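Moving the building off one flat network

Wednesday, September 19, 2018

I finished the VLAN split over the weekend and want to write it down while I still remember which port does what. The short version is that a single flat /24 became four networks, the old unmanaged switches are out, and printing broke for a day and a half.

Background for anyone who did not read the earlier posts. The building has two floors and a basement. The internet connection comes in at the basement, goes to a small router running Dritari firmware, and from there a single cable went up to an eight-port switch on the first floor. Everything hung off that switch or off another switch that hung off it. Phones, door controller, label printers, office PCs, guest Wi-Fi, all in one broadcast domain. It worked fine with a dozen devices. Then more people moved in, the DHCP pool ran dry twice in one week, and Ariel Tolentino asked me whether it was normal for a visitor's laptop to see the shared drive. It should not be.

The plan

Four VLANs. I kept the numbers boring:

VLAN 10 – management (switches, access points, the router itself)
VLAN 20 – office
VLAN 50 – devices (door controller, printers, anything with a vendor app)
VLAN 61 – guest

The guest number has no meaning. I had typed 60 into one switch and 61 into the other, and it was quicker to change the first one.

Each VLAN has its own /24, and the third octet matches the VLAN ID. I know some people dislike this. I like being able to read an address in a log at eleven at night and know where it lives. Routing between VLANs happens on the router. Office can reach devices, devices cannot open a connection to office, and guest can reach the internet and nothing else.

The switches

I replaced the unmanaged boxes with 2 Trunex managed switches, one per floor. They are cheap, the fan is audible, and the web interface logs you out if you look away from it. The command line over SSH is usable. One thing to know is that saving the running config is a separate step. I lost the whole upstairs config the first time I power cycled it and had to type it again.

The link between floors is a tagged trunk carrying all four VLANs. Native VLAN on the trunk is an unused number, 999, with nothing attached. On the access ports, ingress filtering was off by default on this firmware. Turn it on. With it off, a port in the guest VLAN will accept a frame tagged for management, and then you have four networks in name only.

Uplink to the router is one more trunk. I considered bonding two ports and decided against it. The internet line is far slower than one gigabit link, and the only heavy traffic between VLANs is the nightly backup, when the building is mostly quiet. 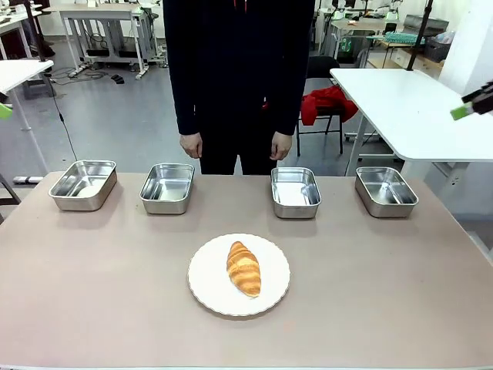
Downstairs on Saturday.

Wi-Fi

There are three access points, all powered over Ethernet from the first-floor switch. Before the change they each broadcast one network name with one password, which had been written on a whiteboard long enough that it no longer wiped off. Now each one broadcasts two names, office and guest, mapped to VLANs 20 and 61. The access points take their own management address untagged, so their switch ports need VLAN 10 untagged and the other two tagged. I got this backwards on the first one. The symptom was that clients could join and get an address, but the controller showed the access point as offline.

I also fixed the channels. All three had been on automatic, and automatic had put two of them on channel 6. They are now on 1, 6 and 11 at 20 MHz, transmit power turned down one step. On 5 GHz I left the width at 40. The dead spot at the back stairs is still there. Sugeng Ginting thinks it is the fire door and he is probably right, but I have not measured it with the door open.

Client isolation is on for guest. Minimum data rate is 12 Mbps on both names. If you raise the minimum rate, check your old devices first. One barcode scanner only speaks 802.11b and dropped off at once. It now has its own tiny network on one access point, which I am not proud of.

Printing

This took longer than the rest put together. The office PCs had found the printers by multicast DNS, and multicast DNS does not cross a router. I knew that when I drew the diagram and still forgot to plan for it. On Monday morning Shiela Pangilinan could not print, and then neither could anyone else.

The router has an mDNS repeater built in. I enabled it between VLANs 20 and 50 and the printers showed up, then vanished after a couple of minutes. The cause was IGMP snooping on the switches with no querier anywhere on the network. Without a querier, the switch ages out its group table and stops forwarding. I enabled the querier on the downstairs switch for both VLANs and the printers have stayed visible since Tuesday afternoon. I also gave each printer a DHCP reservation and a plain DNS name, so that there is a way to print that does not depend on any of this.

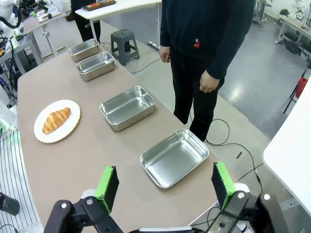 Same table, from another angle.What is left

The door controller is still on a static address from the old range, with a secondary address on the router to keep it reachable. Changing it means a visit from the installer, and the earliest Zultasari can send anyone is October. Until then there is a firewall rule with a comment on it in capital letters.

Logging is half done. The router sends syslog to a small box in the basement. The first full day produced 2708 lines, nearly all of them one phone on guest asking for its old address over and over. I have turned that message down to debug level. The switches can send syslog too, but their clocks reset on reboot and I want NTP working on VLAN 10 before I trust the timestamps.

Tapio Harju asked for the port map, so the current one is taped inside the cabinet door and a copy is on the shared drive under network/ports. If you move a cable, please change both. Honeylyn Catacutan has the admin password for the switches in case I am away.

Next job is replacing the patch cable between the router and the downstairs switch. The port shows a slowly rising CRC error count, and I have already swapped the port at each end with no change.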